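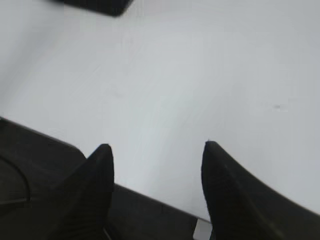
The bridge at Likau opens at seven. Sometimes seven-thirty. Once, in September, not until noon, and by then the line went all the way back past the bus shelter and into the orchards.

Two countries, one river, a ceasefire that has held longer than anyone in Ottawa thought it would. That's the short version. The long version starts in 1918, when somebody drew the Starnari valley on a map with the river as a border and didn't ask which bank people kept their cows on. Families had fields on both sides. They still do, on paper.

I went for a week. Stayed nine days, because the bus out didn't run.

What Canada has here is small. A handful of observers, a rented office over a pharmacy in Lomov, two white trucks, one of them usually at the mechanic's. They don't carry weapons. They watch the crossing, write down what they see and send it up the line. After that, who knows. The mandate comes up for renewal this winter and there's a fair chance it won't be renewed. Money, mostly. Also attention — the valley hasn't made a front page in years, and quiet places are easy to cut.

So, is it worth keeping? I asked that of pretty much everyone. Got a different answer at every kitchen table.

The crossing itself first. You walk, no cars. There's a hut on the Likau side with a stove, then a hundred metres of bridge deck, then a second hut run by the Usman authorities. In each hut they want your permit, and the permits don't match. One side wants your father's name. The other wants your village as it was spelled before the war, which is a political question in itself, and people have been turned back for getting it wrong. Last month 2346 people crossed, by the observers' count. The Usman count was lower. The Likau count was higher. They've never agreed on a month yet.

Mostly it's older people. Pension day is the worst. The pension office stayed in Usman when the line came down and the people it pays are mostly in Likau, so once a month they go over on foot, in whatever weather, and come back before the four o'clock closing. Miss it and you sleep at a cousin's. If you've got a cousin.

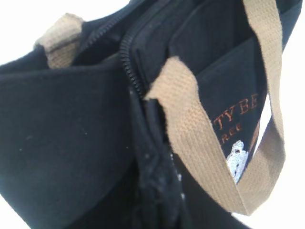
The young ones have gone. To the capital, to Germany, a few to Hamilton and Winnipeg. The school in Likau has room for three hundred and teaches fewer than that, a lot fewer. The gym's locked. The teacher's room has a heater and the kids get taught in there when its bad.

Nobody shoots much now. That matters, I don't want to skip over it. Five years ago you could hear it most nights, people said, and the far bank of the orchards is still taped off for mines. The clearing goes slowly. A few rows each spring, then rain, then the funding gap, then spring again. The apples come down and rot in there.

The officials' view, on both sides, is that the observers are a nuisance they can live with. In Usman I was told, over very sweet tea, that foreigners writing things down has never stopped a war. In Likau I was told the same thing, nearly word for word, worse tea. Both offices then asked me when I thought the mandate vote would be. Both wanted to know if I'd heard anything. I hadn't.

And they use the observers, that's the thing. When the Usman hut shut at noon with no warning, it was the Lomov office that got phoned. When a farmer's tractor ended up on the wrong side of the tape it was a white truck that went down and sat between the two patrols for almost six hours until somebody found a form. No report was ever made public. The farmer got his tractor back. He's still angry about the diesel.

There are real complaints. The reports are secret, so the people being watched over never see what's written. The staff turn over every six months and each new group has to learn who won't sit with who. Hardly any of them speak the language beyond good morning. And a mission that only watches can end up as part of the furniture, there so long that the governments back home stop pushing for a proper settlement. I heard that one in Lomov, from inside the mission, late, off the record.

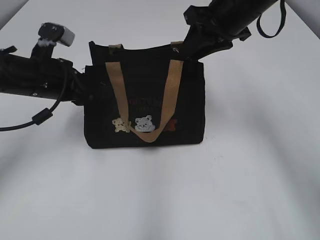 Let them be furniture then, a woman in the pension line told me, she'd take it. She had crossed the bridge every month since it opened and on the days when there was a white truck parked by the hut, the guards said please. On the days without, they didn't. "You want me to explain it to your parliament? Please. They say please." She wasn't much interested in a settlement. There'd been three in her lifetime and she had lost a bit of field in each one.

The talks, such as they are, go on in a hotel a long way from here. Last round produced an agreement to hold another round. On the table: the permits, one form for both huts. Longer hours. A vehicle lane, which Likau wants and Usman doesn't, or it's the other way around this season. The mines aren't on the agenda at all becuase neither side will admit to having laid them.

If Ottawa pulls out, someone else may step in. Or not. The pharmacy downstairs has already asked about the office, they'd like it for storage.

I crossed back on the last morning, early, with the stove just lit in the first hut. Father's name. Village. The guard wrote down Toronto, looked at it, and asked me how it was spelled before.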